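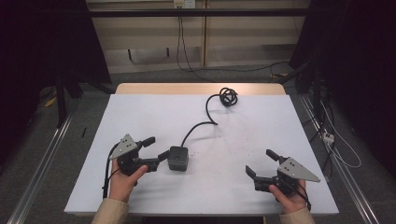
Jan 30, 2019

Sultham will replace 2,352 water meters in the Lovgate district starting in May, the town's utility office said. The new units send readings every 60 minutes over a low-power radio link. Older meters are read by hand twice a year.

Filali, the contractor, will install 53 relay points on street lighting columns. Work in Tralldale follows once signal tests are complete. Supply to each property will be shut off for up to 49 minutes during the exchange.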